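# 果物と野菜の「ひろげて選ぶ」習慣 よくあるご質問

ブロンダム(Brøndum)の共同購入をご利用のみなさま、いつもありがとうございます。届いた箱の中身をどこにひろげるか、どう分けて、どこにしまうか。毎週のようにお便りをいただくので、お返事したことをまとめておくことにしました。少々長いのですが、お茶でも飲みながら、気になるところだけ拾い読みしていただければうれしいです。

## ひろげる・選ぶ

### 届いたら、まず何をすればいいですか?

箱から全部出してください。下のほうに入っていたものほど、重みで傷んでいることがあります。出して、ひろげて、ひとつずつ手に取ってひっくり返してみる。それだけで、今日食べるもの、週末まで待てるもの、ジャムにまわすものが、なんとなく見えてきます。わたしは最初の年、箱のまま台所の隅に置いておいて、底のみかんをずいぶんだめにしました(あのときの匂いは今でも思い出せます)。

### 台所が狭くて、ひろげる場所がありません。

ベッドの上がおすすめです! 驚かれる方もいらっしゃるのですが、家の中でいちばん広くて平らで、しかもやわらかいので、丸いものがぶつかっても傷みにくいのです。ビニールのシートを一枚敷けば、寝具に土や汁がつく心配もだいぶ減ります。終わったらシートだけ持ち上げて、お風呂場でざっと洗って干しておしまい。

敷くシートは、食卓用でも、園芸用の清潔なものでもかまいません。少しくらいしわが寄っていても大丈夫で、むしろしわのところで果物が止まってくれるので、つるつるの床にひろげるより転がりにくいと思います。

### シートの色は何色がいいですか?

お好みでどうぞ、と言いたいところですが、黒っぽいシートだとプラムがどこにあるのか分からなくなります。明るい色のほうが、濃い色の皮も葉もののくずも見つけやすいです。うちではピンクを使っています。

### 種類が多いときは、どう並べますか?

きっちり並べなくていいです。果物はシートの上にそのまま、野菜はお皿に、というくらいの分け方で十分だと思っています。葉ものはとくに、直接置くと細かい土が果物のほうへ散りますから、お皿がひとつあると助かります。わたしはホーローの器が好きで、軽いし、においがつきにくいし、洗うのも楽で、気がつくとこればかり使っています。

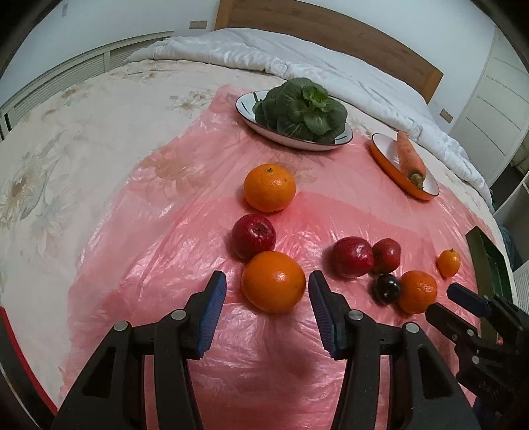 **フラクブリッジ(Flakbridge)、2024年4月18日**

今回はオレンジに、りんご、ざくろ、プラム、小さな柑橘、それに野菜という取り合わせでした。紺の縁の白い楕円の器にチンゲン菜、外側がオレンジ色の丸いお皿ににんじん。器の色まで考えたわけではないのですが、にんじんとお皿がよく合って、ちょっとうれしくなります。柑橘は大きさがばらばらで、大きなオレンジのとなりに置くと、きんかんの小ささがいっそうかわいらしいですね。

## 果物のこと

### オレンジのおいしいものの見分け方は?

手に持って、見た目より重いと感じるものから食べてください。皮のつぶつぶは細かいほうがよいと言う方もいますが、わたしは重さのほうを信じています。へたのあたりが少し緑や茶色がかっているだけなら、気にしなくて大丈夫です。そこを押してみて、ぶよっとへこむようなら、その日のうちにしぼってしまいましょう。

### りんごは、ほかの果物と一緒にしておいてもいいですか?

ひろげて選んでいるあいだくらいはかまいません。しまうときには別にしてください。りんごはエチレンというガスを出すので、まわりの果物や葉ものの熟しを早めます。ひとつずつ紙に包んで、さらに袋に入れて口を閉じ、冷蔵庫へ。逆に、かたいプラムを早く食べたいときは、りんごと同じ紙袋に入れて、ときどき様子を見てあげるといいですよ。

### ざくろが大小まざって届きました。小さいほうは未熟ですか?

大きさだけでは分かりません。ざくろは木からとったあとに甘くなる果物ではないので、小さくても熟してから収穫されたものなら、ちゃんとおいしいです。まん丸よりも、少し角ばってきたくらいのもの、持って重いものが、中の粒がよく張っています。

割るときは、王冠のような部分のまわりに浅く切れ目を入れてふたのように外し、白い筋に沿って皮にだけ縦の切れ目を入れます。あとは水を張ったボウルの中で手で割ってください。汁が飛びませんし、白い薄皮が浮いてくるのですくうのも簡単です。ポウル・ラウリッツェン(Poul Lauritsen)さんは木べらで叩く派で、あれも気持ちがいいのですが、白いシャツの日にはやめておきましょう。

### きんかんは皮をむくのですか?

むきません! よく洗って、丸ごとどうぞ。甘いのは皮のほうで、中は少し酸っぱいので、指で軽くもんでからかじると味がなじみます。種は出してくださいね。

たくさんあるときは甘露煮にします。きんかん200グラムに縦の切れ目をぐるりと入れて、一度ゆでこぼし、竹串で種を出します。砂糖80グラムとひたひたの水を加えて、弱火でつやが出るまで。冷めていくあいだに味が入るので、その日は我慢して、翌朝のヨーグルトにのせるのが最高です。

### プラムの白い粉は洗い落とすべきですか?

それは果粉といって、果物が自分でまとっているものです。しまうときはそのまま、食べる直前に洗うのがよいです。

## 野菜のこと

### チンゲン菜がすぐしんなりしてしまいます。

葉先から水分が逃げるので、湿らせたキッチンペーパーで包んで袋に入れ、冷蔵庫に立てて入れてみてください。寝かせておくより長くもつ気がします。もうしんなりしてしまったものも、根元を冷たい水につけておけば、たいていはまた起き上がってくれます。洗うときは、根元に十字の切り込みを入れてひろげると、あいだの土がよく落ちます。

### にんじんの葉のつけ根は切ったほうがいいですか?

葉が長くついているなら、届いたその日に切ってください。葉が根の水分を吸ってしまいます。短く緑の切り口が残っているだけのものは、そのままで平気です。切り落とした頭は、お皿に浅く水を張って窓辺に置いておくと葉が出てきます。ダニツァ・パパドプロス(Danica Papadopoulos)さんのお宅では、それをスープの浮き実にしているそうです。

## 注文と受け取り

### 箱の中身は選べますか?

果物と野菜の割合だけ選べます。苦手なものは2品目まで外せますので、申込書の余白に書いてください。余白が足りなければ裏にどうぞ。

### 受け取り場所はどこですか?

フラクブリッジとスキルンビー(Skirnby)の二か所です。スキルンビーは入口が分かりにくいので、はじめての方はリュウ・ミンテ(Ming-te Lui)さんに声をかけてください。ご自分の番号をお忘れなく。666番の方からは「縁起が悪いので変えてほしい」とご相談をいただき、次の回から新しい番号をお渡しします。

### 傷んだものが入っていたときは?

遠慮なくお知らせください。捨てる前に傷んだところが分かる写真を一枚撮っていただけると、次の箱で代わりをお入れするのがスムーズです。少しの傷なら、そこだけ切り取って、残りはどうか食べてあげてくださいね。

### レシピを送ってもいいですか?

ぜひ送ってください。とくに今は、ざくろと葉ものを合わせたサラダを探しています。箱に戻す返却袋に、紙で入れていただければ届きます。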